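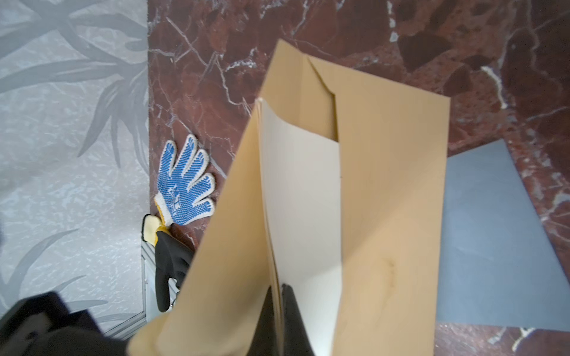 Ticket 548
Subject: Papers sliding out of pocket folders, new intake packets
Opened by: Sarita Vishwakarma, Front Office, Mimthorpe
Assigned to: Office Supplies and Records
Priority: Normal
Status: Closed
Opened: November 5, 2018

Description of problem

We switched the new-tenant packets from the plain fold-over folders to the tan manila ones with the inside pocket. Since the switch, packets come out of the file drawer with the sheets riding up or hanging out the side. When somebody opens one at the counter the stack slumps to one side and the top corner bends over. Two tenants got packets last week with the signature page missing. We found both pages in the bottom of the drawer.

It happens with the full packet. I have not seen it with the short renewal packet.

Steps already tried

Turned the folders so the fold faces down in the drawer. No change.
Put a paper clip on the top edge. This holds the sheets together but the whole stack still slides, and the clip catches on the next folder.
Moved the packets to the deeper drawer. Slightly better, but they lean.

Reply, Records

Thanks. A few questions before we order anything.

Which box are the folders from? We have Bellamy and Hodus stock on the shelf right now and the pockets are cut differently.
Are the sheets going in behind the pocket flap or in front of it?
Is the packet stapled?

Reply, Sarita Vishwakarma

Hodus, from the open carton in room 209. I checked the Bellamy box and it is still sealed.

Sheets are supposed to go behind the flap. I went through the drawer and most were in right, but in some the last few pages had gone in front, so those had nothing holding them.

Not stapled. The scanning desk asked us to stop stapling in October.

Reply, Records

OK. I made up a full packet with a Hodus folder and got the same thing. What I found:

The pocket only supports the sheets on one side. With the short packet that is enough. With the full packet the paper bows when you open the cover, and the free side starts to work its way out.

The crease was not pressed down on the folders I took from the carton. There is a light score line for a wider spine, but it has to be folded by hand. If you skip it, the cover springs open and the stack gets pushed up toward the top.

Please try this on one drawer before you redo everything:

1. Lay the folder flat and open. Fold along the score line and run a ruler down it.
2. Square the sheets on the counter, long side first, then short side.
3. Slide the whole stack behind the flap in one go. Don't feed it in a few pages at a time, that is how pages end up in front.
4. Push down until the bottom edge stops.
5. Close the cover and tap the spine on the counter.
6. File with the spine down.

Leave the clips off.

Reply, Sarita Vishwakarma

Did the first drawer this way. Much better. After a full day of people pulling packets, 3 had moved and the rest were where I put them. The 3 were all packets with the parking map added. The map is on heavier paper and it doesn't bend with the rest.

Can we get something for those?

Reply, Records

Put the map at the back, against the folder. If it still moves, fold it in half and put it in last. I have also asked Flinum for a sample of their folder with a pocket on both sides, but there is no delivery date yet.

Reply, Sarita Vishwakarma

Map at the back works. I didn't need to fold it. Remaining drawers are done and I taped the steps inside the supply cabinet door.

Resolution

Folders creased at the score line, full stack loaded behind the pocket flap, clips removed, heavy inserts moved to the back. No replacement stock ordered. Flinum sample to be logged as a separate request when it arrives.

Ticket closed by Records.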